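October 26, 2023

Up before six, no coffee. Synagogue parking lot again, cones already out when I pulled in. New patrol car schedule for Kolska Street finally came through from the precinct, two pages, second one upside down in the scan. Printed it anyway.

Calls all morning. The school on Burska Avenue wants an officer at dismissal, not just drop-off. Told them I'd ask. Asked. Got a "probably," so wrote "probably" in the log and moved on. Then the bakery, about the double parking. Then the bakery again, same thing, louder.

Meeting at Notness Hall at 11. More than 56 chairs put out and they still stood at the back. Mostly good questions. One man wanted to know why the precinct changed the non-emergency line in March without a letter. There was a letter. It went to the old mailing list, 343 addresses, and half of those have moved. My fault partly, I never cleaned it up. Said so. He was decent about it.

The sergeant did the part on break-ins, kept it short. Lock the side door, light over the driveway, don't leave the car running outside the grocery. People wrote it down. I handed out the new card with the numbers on it, ran out, need to reorder. Printer quoted for 1000, should be enough if I stop giving people three each.
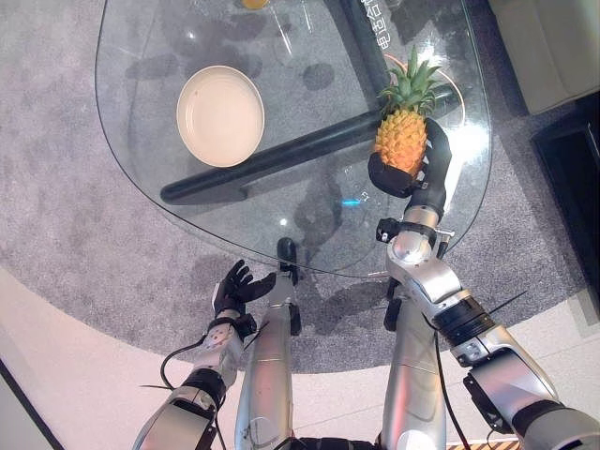 Who do you call if the community office is closed for the holiday? The precinct desk, same number as any other night, and 911 if somebody is in danger.

Put that on the card this time, big type. Got asked it over and over while folding up the tables.

Lunch in the car, half a sandwich. Lamrani Place after that, the complaint about the street light. Out for weeks acording to the woman on the corner. Took down the pole number, 1378, sent it to the city, got the automatic reply. Will call tomorrow and be a pest.

Back at the desk by 3. Forms. Overtime request for the holiday detail needs another signature, the form changed again and the old one bounced. Did it over. Also the translation of the flyer came back, Yiddish side looks fine, Russian side has the wrong hall on it. Fixed, resent.

Dismissal officer is a yes now, not a probably. Starts next week. Called the school, the secretary actually cheered.

Home late, kids asleep, soup on the stove. Forgot to return the key to Notness Hall, its still in my coat. Tomorow: key, cards, street light, and ring the bakery before they ring me.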